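tabletop-twoarm-club

Hi! This is the README for the recordings our robotics club made with the two-arm table. If you were sent over by Lwazi, the part you want is "How to load it", further down. If you're new in the club, please read the whole thing once, it'll save me answering it in the chat.

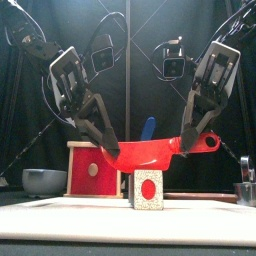
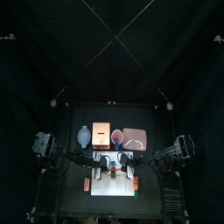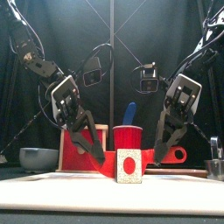
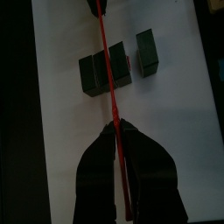 Page last changed: December (A.M.)

What this is

We're a student club that meets on Saturday in the back half of the Preson building, and this was our project for the fall. The idea came from Lwazi Mthembu, who wanted a task where one arm alone would be a pain. So we picked picking up long-handled things with two grippers, plus some pushing around of small blocks. I'm Anathi Magagula, I wrote most of the recording scripts and all of this file, so if something in here is wrong, that's on me.

The recordings are teleoperated. One person drives both arms, somebody else sits at the laptop and starts and stops the episodes. We swapped every so often, since driving two arms at once makes your shoulders hurt way more than you'd think.

How much there is

We recorded 374 episodes and kept 313 of them. The rest are gone from the main folder but I put them in one called rejects, because some people like having failures to train against (and I do too, a little). An episode got rejected if the object left the table, if a camera froze, or if the operator said "nope" out loud, which we agreed on the first day was a valid reason.

All video is at 30 frames per second. The joint readings come in faster than that and I resampled them to match, so there is one row of joints per frame. If you want the raw readings, ask me – they're on the club drive and they are big.

Tasks

handle_pick: the red thing with the long handle, one gripper at the handle end and the other one over at the round part. This is the main one. We tried it with different clutter behind it, and the arms do get in each other's way if you come in too low. Come in from above and angle both grippers toward the middle.

block_row: four small dark blocks, pushed together or apart. The blocks slide easily on the white board so go slow. In the wrist view of this one the fingers take up most of the bottom of the picture, and that's normal, don't crop it out! The tips are the useful bit.

clear_table: everything goes to one side. I don't love this task. The episodes are long and every operator had their own idea of where "one side" was, so the end positions are all over the place. I left it in since Lwazi's group wants to use it.

There was going to be a pouring task too. We didn't get to it.

Folder layout

There's a folder per task, and inside it a folder per episode, named with the task and a running number. The numbers have gaps where rejects were pulled out, and I didn't renumber, so please don't write code that assumes they're continuous. (Two people already did.)

Each episode folder has 4 things in it: the wide video, the wrist videos packed side by side in one file, a table of joint positions and gripper openings, and a small text file called notes. The notes file has the task name, the operator's initials and whatever the laptop person felt like typing. Some are very helpful. One just says "soup".

How to load it

Use the load script in the tools folder. You point it at a task folder and it gives you the episodes one by one, already lined up by frame. It runs on a normal laptop, you don't need the lab machine.

The columns for the left arm come first, then the right arm. Left and right mean as seen in the wide video, so NOT from the robots' own side. We had a long discussion about this and I lost, but it is consistent everywhere now, including the wrist videos.

Gripper opening goes from zero (closed) to one (open). The left gripper never quite reports zero, even when it's fully shut. I use a small threshold instead of checking for zero and I'd suggest you do the same.

Known problems

The first block_row episodes have dim wrist video. We fixed the exposure setting later and I haven't tried to correct the old ones, so if your model behaves differently on those, that might be why. They're marked "dim" in the notes.

The black curtain and the crossed lines in the background are in the same place for most of the wide videos, and a model can learn to lean on that. We noticed when Lwazi moved the camera mount and his first policy got totally lost. Add some random cropping to the wide video and it gets better.

Cables! They loop around the wrists and sometimes swing into a camera's view. I left those episodes in.

The train and test split was made by episode and not by recording day, so episodes from the same afternoon end up on both sides. Your test scores will look nicer than they should. If somebody wants to make a split by day, the days are in the notes and I'd be super happy to add it.

Things people keep asking

Can I use this for my class project? Yes, please do. Put the club's name in your report and send us a copy, we print them out for the wall.

Can I add episodes? Yes, but use the record script and don't change the camera settings. Make a branch and ask me or Lwazi to look. We check by watching every episode at double speed, so small batches are nicer for us.

Is the Bimeck folder part of this? No. That's from the Bimeck contest last spring, it has a different arm and a different column order. I should move it somewhere else.

Which baseline is in the repo? The one called raudsepp, after the room where it got trained. It does okay at handle_pick and badly at clear_table, and I haven't run it on block_row since the exposure fix. The weights are on the club drive next to the raw joint readings.

To do

Redo the dim block_row episodes
Split by day
Write down the operator initials with names (with permission)
Move Bimeck
Pouring???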